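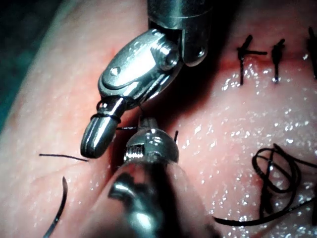 Most hand sewing comes undone at the ends. A button falls off or a hem drops after the first few washes, and when you look at it the stitches were fine but the finishing knot has slipped through the cloth. A single loop pulled tight is not enough on smooth thread. You need extra turns, wound close together round the needle, and the method is simple. Take a tiny stitch on the wrong side, leave the needle halfway through, wind the thread round it twice for cotton or three times for polyester, hold the turns down with your thumb and pull the needle out. The knot should sit flat on the cloth.

Starting a thread

Cut a length no longer than from your fingertips to your elbow. A longer one saves rethreading but tangles and wears thin where it passes through the eye. Cut the end at a slant with sharp scissors. Biting it only flattens the end and makes it fray.

If the thread keeps twisting, let the needle hang free for a moment and it will unwind by itself. Beeswax helps with cotton. Draw the thread over the block once or twice, then press it between two sheets of paper with a warm iron so the wax doesn't mark the cloth.

Thread the end that came off the reel first and knot the end you cut last.

Buttons

Use doubled thread for coats and single for shirts. Lay a matchstick across the top of the button and sew over it. When you have been through each pair of holes four times, take the matchstick out, lift the button and wind the thread round underneath to make a shank. Five turns will do for a shirt cuff and more for a heavy coat. Finish on the wrong side with the knot described at the top.

On a winter coat, put a small flat button on the inside directly behind the big one and sew through both. It takes the strain that would otherwise tear the wool.

A dropped hem

Don't unpick the whole hem. Cut away the loose thread, then start an inch before the gap and go on an inch past it, so the new stitches overlap the old. Pick up only one or two threads of the outer cloth each time. Keep the stitches slightly slack. A tight hem puckers, and pressing won't get that out.

For school trousers I put in a separate finishing knot every hand's width. If a heel catches the hem, only that section comes down.

Small holes in knitwear

Catch these early. Turn the jumper inside out, run a loose ring of stitches round the hole to stop it spreading, then weave across it in a matching yarn. Leave the yarn ends as long as your thumb and don't knot them, as a knot in knitwear works its way to the front and shows as a lump. Run the ends back through the weaving.

If the colour is awkward, go a shade darker. Lighter yarn stands out.

What to keep in the tin

Needles in two or three sizes, black, white and navy thread, small scissors used for nothing else, a few safety pins and a thimble that fits. Old thread weakens, so tug a length sharply before you use it and throw the reel out if it snaps easily. Most of mine comes from the haberdashery stall at Tudby market, which is there on a Tuesday until mid-afternoon. They sell part-used reels from a box under the table, and those are worth the tug test too.

Hậu Đồng wrote in to say that a strip of magnet stuck inside the lid holds the needles and saves hunting through the bottom of the tin. I have tried it and it works. Don't put the pins on the same strip or you will be picking them apart.

Next month: taking up curtains, lined and unlined.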